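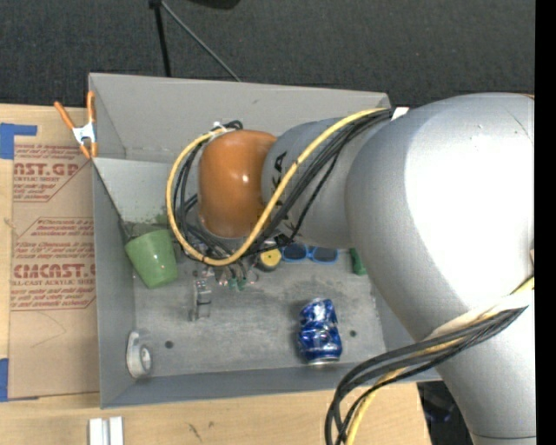
Cable snagging on wrist joint when picking from a bin, how do you route yours?

I have a second-hand arm set up in the shared workshop in Pulesville, picking mixed small items out of a bin on the bench. Gripper power and signal run down the outside of the arm, with a thick yellow cable and a bundle of thinner black ones following much the same path. They are tied near the orange joint cover and fastened again at the big shell, and between those points they hang in a wide loop round the cover. I left the slack so the wrist could turn. In the middle of the bin this is fine. Near the left wall, where the cup and the roll of tape are, the loop touches the rim before the gripper is low enough, and the controller stops with a force fault. Over 194 picks I logged 9 of these stops, all on that side. If I shorten the loop, the cables go tight at the end of wrist travel. Is there a standard way to do this without buying a full dress pack? Bin is 400 mm on the long side and I would like to keep it.

Asked by Nikau Pryor, 3/11/22

Edited to add: the bin is clamped at one corner only. It does not move when the fault happens, I checked with a pencil mark.

2 upvotes, accepted

Your slack is in the wrong place. A loop at the wrist has to be large enough for the full wrist rotation, so it will always be the widest thing near the bin wall. Move it back up the arm.

Fix the bundle firmly just above the gripper so that it cannot slide. At the next link use a guide that lets the bundle slide through but not swing out. A short piece of split conduit on a strap will do, with the edges sanded. Then put the spare length behind the large shell and hold it there with elastic cord. When the wrist turns it draws cable through the guide, and the cord takes it back afterwards.

Cable ties are the wrong part for the sliding point. They grip too hard or they walk. I use Maes hook-and-loop straps, the wide ones, with a strip of rubber under each so the strap stays put on the paint.

Measure the length you need at the worst pose. Jog the arm there by hand at low speed, mark the cable with tape, then jog to the opposite limit and mark again. On mine the difference was 84 mm. Yours will differ.

Also limit the wrist in software. Most parallel gripper picks are the same if you turn the tool by half a revolution, so the planner can choose the solution that keeps the cable on the side away from the wall. That alone may remove most of the faults.

Keep the yellow cable's bend radius above what the maker gives for moving use. The figure for fixed use is smaller and people quote it by mistake.

Joon-young Jeon

Comment from Nikau Pryor: Moved the spare length to the back of the shell and put a guide on the small link. No faults on the left side so far. Have not done the wrist limit yet, the planner I use ignores it in some modes.

Comment from Joon-young Jeon: Set it in the controller as well, then. The planner will fail to find a path instead of hitting the limit, and you can see that in the log.

0 upvotes

I had the same with an Ornov arm. I wrapped everything in spiral wrap and it was better but stiff. Lower bin walls would also help, Civine do a shallow one. I think it is grey as well.

1 upvote

Raise the fault threshold a little and slow the last part of the descent. The loop will brush the wall and nothing happens. Check the jacket for wear every so often. I ran like this from April until the cable needed replacing.

Comment from Joon-young Jeon: I would not. The threshold is also what stops the gripper when it lands on a can or the bin floor.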